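How to Stop Losing the Small Screws
Last updated: March

Before you take anything apart, put down a light towel. Screws bounce on bare wood and then emigrate.
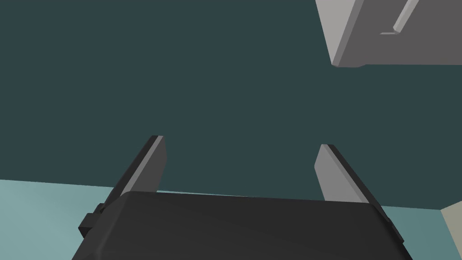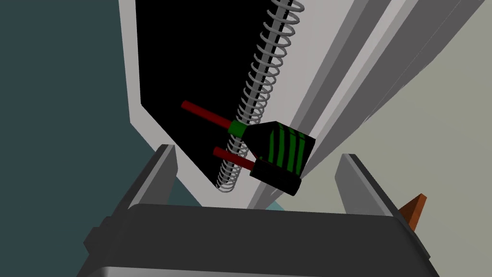 Sort the screws by length as they come out, and tape each batch to a card with a note of where it lived. "Back, left" will do. If one drops into a slot, go in with something shaped like the two spread fingers there, wide apart at first, and close slowly. My kitchen tongs did 38 rescues before Lindsay Paewai wanted them back for salad. Count the screws again before you close the cover.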